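31st August - bin cell, kit for next quarter

Holtgate quote came back for the spare gripper fingers, 3237 with delivery. More than I'd pencilled in. Stundbridge do a similar set for 1286 but no fittings, and we'd have to redo the mount ourselves. Leaning Stundbridge if the hose ends match. Need to measure - not tonight.

Bins next. Coating on the far wall of the front one is chipped right down to dark grey, floor scuffed and shiny in patches. Want seven new ones, matt if poss, off the Irkia budget.

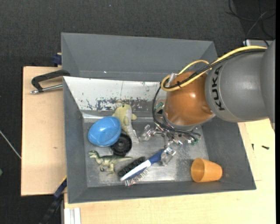
Cable dressing wants doing properly too. Proper clips and sleeve, 53 should cover it, can go on petty cash. Ask Thorlacius whether they still stock the yellow lead in the longer lenght.

Object set: keep the brush and the cup, add more soft toys and see-through stuff. Charity shop first, cheaper.

Not buying a second arm this year. Line stays in the plan but at zero, revist in September once the Irkia money is confirmed.

To do - hose ends, bin sizes, chase Holtgate re discount on two sets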